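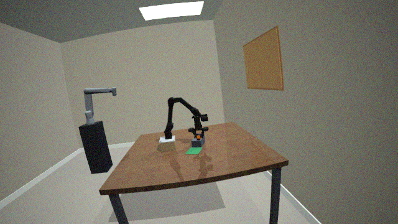 About Pandico

Pandico trains and supports small-scale growers of pulses and millet in dryland districts. The work covers seed storage, soil testing, post-harvest handling and household nutrition. Head office is in Vellau, with a field station at Trollevau.

Background

The organization was started by Anil Pisharody, an agronomist, as a seed storage trial with four farming households. The trial compared sealed bins with the open sacks then in common use and recorded weevil damage at monthly intervals. Neighboring households asked to join before the first season ended, and the trial was reopened as a training program the following April.

Current enrollment is 207 households, of which 171 submit full harvest records. The remainder submit partial records or have joined since the last harvest. Partial records are kept on file but are left out of yield summaries.

What we do

Seed storage. Growers receive bins on a two-season loan and are shown how to check grain moisture before sealing. Bins may be bought at cost when the loan ends. Lids and gaskets are stocked at Trollevau.

Soil testing. Samples are tested for pH, organic carbon and available phosphorus. Growers get a one-page result sheet with a recommended application rate per plot. Samples must be air-dried and labeled with the plot number. Samples sent in wet are returned.

Post-harvest handling. Threshing and drying sessions are held in the villages at harvest. Shared equipment is booked through the field station, and the booking list closes at 4 p.m. on the day before use.

Household nutrition. Sessions deal with how to keep more of the pulse crop for home use, how to store it through the lean months and how to cook it with less fuel. Most are led by growers who have completed two seasons with us. Attendance is open to any adult in an enrolled household.

How we work

Each household is assigned a field officer, who visits at sowing, at flowering and after harvest. Visit notes are entered on paper and copied into the central register at Vellau. Households may ask to see their own entries at any time. Plot-level data is not passed to buyers or input dealers.

The Venkataraman plot, on the east side of the field station, is used for variety comparison. It holds 197 marked rows. Entries are repeated for three seasons before a variety is recommended, and results are posted at the station after each harvest.

Funding

Costs are met from grants, bin sales and soil testing fees paid by growers outside the program. Enrolled households pay no testing fee. Accounts are closed in April and a printed copy can be requested from the Vellau office.

Joining

Enrollment opens after harvest. Applicants should farm at least one plot of pulses or millet and be willing to keep a harvest record. Forms are available at both sites.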